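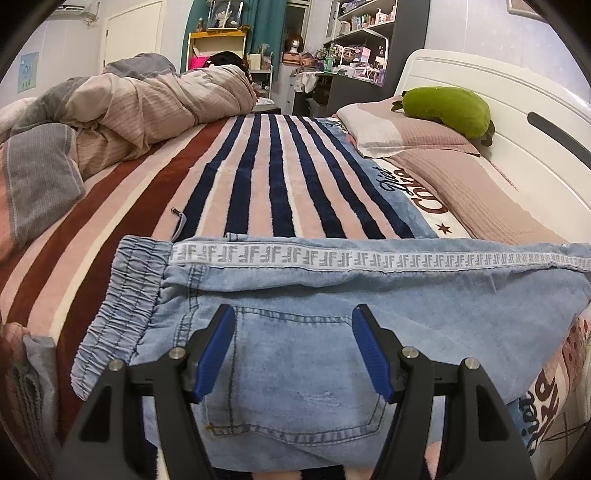
Ifeanyi Nwankwo bought three pairs of jeans last year on the strength of the word "sustainable" and would now like to know what it meant. None of the labels told him, he wrote to the Nelodell Clothing Labels Project, and the store's customer service line told him even less.

His letter is one of the complaints quoted in a report the project publishes today, 9th April, on the green claims attached to denim sold to ordinary shoppers. The report looked at 2239 product listings from online stores and found that most of the claims could not be checked by anyone outside the company making them.

"Words like 'conscious' and 'responsible' are doing a lot of work on these pages," said Siv Strand, who wrote the report. "We asked what stood behind them. Often we got a link back to the page we had started from."

The project wrote to 50 brands and asked each for the evidence behind one claim of its own choosing. The letters gave them a free pick of their best material. Only 15 sent anything that named a fiber source, a mill or a test method. Several of the others replied with a brochure, and one asked to be taken off a mailing list that does not exist.

Water came up more than any other subject. Listings promised that a pair of jeans "saves water," but few said compared with what. Where a comparison was given, it was usually with the brand's own older process, described nowhere. Strand said a shopper has no way of telling a real change at the dye house from a new paragraph on the website.

Recycled content was a little better. Percentages were common, though many listings did not say whether the figure covered the whole garment or only the main fabric. Elastic, pocket linings, trims and thread were mostly left out, as were zippers and rivets. Decorated jeans, with tape, prints or factory-made fading, had the thinnest information of all.

Trade consultancy Sirkent, which advises denim suppliers, was shown a draft. Its textiles lead, Gøran Moen, called the findings "hard on small brands" and said many of them rely on paperwork passed down from mills.

"That may well be so," Strand said. "Then they should print what the mill told them and say who the mill is. If they can't, I don't see why the claim is on the label."

The project is also doubtful about the industry's preferred answer, a voluntary scorecard due in July. The draft scorecard lets companies grade themselves, with no outside check in the first year – a year in which the grades can already be used in advertising. The project has declined an invitation to endorse it.

The report asks stores to drop any green claim that has no source attached, to state what each percentage covers, and to keep the evidence on file for as long as the product is on sale.

Copies are free on request. Press contact: Tyson Sutherland, Nelodell Clothing Labels Project.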